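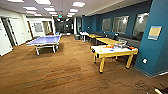

February, games room, started after lunch

Right, the air hockey table. I've been promising to look at it ever since the grumbling began and I finally had a clear afternoon, so I took the long level, the feeler gauges, the good tape and a flask of tea down there and got on with it. Notes below are mostly for me but whoever picks up the Haslinger order will want the numbers too.

The complaint as it reached me: everything drifts to the window side. If you're playing with your back to the glass end you get a free goal every couple of minutes, and people have started tossing a coin for that end, which tells you how bad it's got! I had assumed a warped top. Wrong, as below.

Cleared the playing surface first. Put all the bits on the end of the sofa in a heap so I wouldn't kneel on them, wiped the white top down with the Burine spray (a bit of it, on the cloth, never straight on the surface, it gets in the holes and goes gummy) and then a dry cloth twice. Loads of grey fluff came off. I'd like to know where it all comes from.

Level along the length: dead on, bubble in the middle wherever I put it. Level across the width: out at the slot end, low on the window side, fine at the other end. So the top is flat and it's standing with one leg low. I tried a 4 mm packer under that leg and the bubble came straight back to centre. Took it out, put it back, same again. I do love it when it's a packer.

Measurements while I had the tape out, all in mm:

Top, inside the rim, lengthwise: 1471
Top, outside the rim, lengthwise: 1575
Packer under low leg: 4

Measured the long ones twice from opposite ends and got the same both times. The Haslinger cover we priced up last time was for the inside length, so that would have sat on the rim like a hat on a football. Please, please order from the outside figure.

Had a go at the rim as well. The yellow wood is in decent nick, a few dents along the window side from what I imagine are mallets coming down hard, nothing that would catch a sleeve. There's one place near the corner where the finish has gone rough under my thumb. I gave it a light rub with the fine pad, left it at that. I don't want to start refinishing one corner and then have to do the lot to match, I know what I'm like.

The goal slot: got a torch and my arm in there. Found two paper napkins, a biro and a hair grip. The return runs clear now. Rolled a mallet-sized offcut of felt along the inside lip to check for splinters and it came out clean.
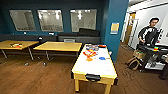
Air hockey table from the slot end, couch behind, low tables to the left.

Stopped for tea on the couch, which is very good for tea. I'd forgotten how nice the teal is on that side with the daylight on it. We argued for weeks over that colour when the Gadia job was on and I was firmly in the magnolia camp, so I'll put it in writing that I was wrong. The big dark cushion wants its cover washed at some point, it's taken on a definite crisps smell. Not today.

Then the low tables, seeing as I was sat looking at them. Both have light wooden tops and thin metal legs and both wobble if you lean on a corner (I leaned on all the corners). On one it was only a loose bolt under the top, half a turn with the hex key and it's solid. The other one has a bolt that just goes round and round, so the thread in the insert has gone. I've pushed it in finger tight and put it on the list. It'll hold a game and somebody's elbows for now, just don't sit on it. I know people sit on it.

I also had a crawl about underneath, to see if anything had rolled off where it shouldn't. A dice (die?) under the couch, plus a quantity of popcorn. Hoovered. I ran the hoover along the base of the teal wall as well while the long nozzle was on, and got most of the way behind the couch before the lead ran out.

Went back to the air hockey with the packer in for a proper test. My method, for what it's worth: set the puck down in the centre, fan on, hands off, count to ten and see where it's got to. I did that along the middle and then down both sides. With the packer in, it wandered about a bit but didn't favour either side. With the packer out, straight to the window side every time, bang. So that's the cause, I'm happy to sign that off.

The packer itself is just a bit of offcut ply and it'll kick out the first time somebody barges the table. What I want is a proper screw-in foot. I took the old foot off to look at it and the rubber has squashed down on one side, so I reckon all of them should be changed together or we'll be doing this again in the summer. Pronda do a set with a locking nut, quoted at 67 the last time I asked, which felt steep to me for feet. I'll ring and ask whether that was with the VAT.

One thing I didn't get to the bottom of. With the fan running there's a faint ticking from under the top, towards the far end. It comes and goes. I had my ear flat on the side of the table for ages and couldn't place it. It could be a loose clip on the housing, could be a bit of grit going round. It doesn't seem to affect play. If you hear it get louder, switch off at the wall and leave me a note in here, don't go poking a ruler in the holes (there is a ruler mark, I've seen it).

Ping-pong: only had a quick look as time was getting on. The blue table is still standing at its funny angle, and I left it that way. I've tried it square to the wall before and you end up backing into the doors on your best shots, so the angle stays as far as I'm concerned. The white legs had scuffs, most came off with a damp cloth. Playing surface wiped. I didn't check the height.

The ceiling lights: all fine for what I was doing, plenty bright enough to read the gauges by, though I did get a glare off the white top when I bent down low at the slot end. Shifted round to the side and it was fine.

To do next time:

Ring Pronda about the feet, full set, locking type
Haslinger cover, order to the outside length, 1575
New threaded insert for the wobbly low table, check the size against the good one first
Take the fan housing off and find that tick
Wash the cushion cover
More Burine, the bottle's on its last inch

Packed up just before five. Tools all back on the board except the fine pad, which was finished, so it went in the bin. The small hex key is in my coat pocket, I've just found it while writing this, I'll bring it back in the morning.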